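An afternoon at the open day in Broltham

In March I went to the open day of the robotics workshop in Broltham. I wanted to go already last year, but I was sick then.

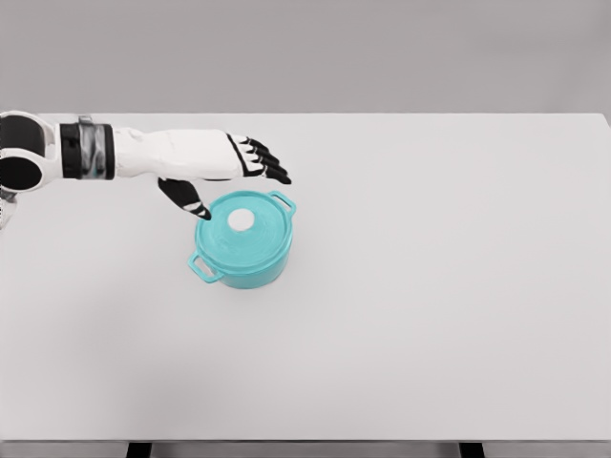 One visitor near the front asked if the lid was the hard part, and the answer from the presenter was that the knob is the hard part, that a flat knob gives the thumb very little to hold. I wrote this down because I had expected a different answer. I would have said that the weight is the problem.

The project is called Zarnetlow. It is a kitchen project, and for now almost all of it happens in simulation. On the big screen we saw a white table, a turquoise pot with its lid on, and one arm with a black and white hand. Very clean, no kitchen around it. The team said they want to have the hand right first, and the kitchen can come later. The program that decides the movements has the short name Du. I speak German, so for me it was a little funny to hear "Du is thinking" from the stage.

They ran the task many times while we were sitting there. In one run the thumb slid over the edge of the lid and the pot turned a little on the table. In the next run the lid came up, but crooked, and they let it fall down again. The third one was good and people clapped. The presenter told us that they do 200 of these runs before lunch on a normal day and that they look at the bad ones by hand. I found this part the most interesting of the whole afternoon. They have a list of names for the different failures, "early thumb" and "lazy finger" and so on, and they showed us a table with all of them. I took no picture of it, which I regret now.

After that there was a break with coffee and a dry cake. More than 100 people came, and the room was too warm.

In the second half we could try it ourselves. You put on a glove and the hand on the screen does what your hand does, with a small delay. I waited in the line for a long time and then I had 3 minutes. My first problem was that I looked at my own hand, and you must look at the screen. My second problem was the depth. I was sure that my thumb was on the lid, and on the screen it was still in the air. I tried to go down slowly – too slowly, said the girl behind me, who wanted her turn. I got the lid up one time and I could not put it back straight. At home I lifted the lid of my own soup pot and tried to notice what my fingers do. I still cannot describe it well.

They do not know yet when a real arm will do the same task. Somebody asked about this two times and got two times the same polite answer.

The train back to Fumumberg goes only every 2 hours in the evening, so I missed the last talk, about the sensors in the fingertips. If one of you stayed for it, please write me in the comments what they said. I would also like to know if the slides will be online.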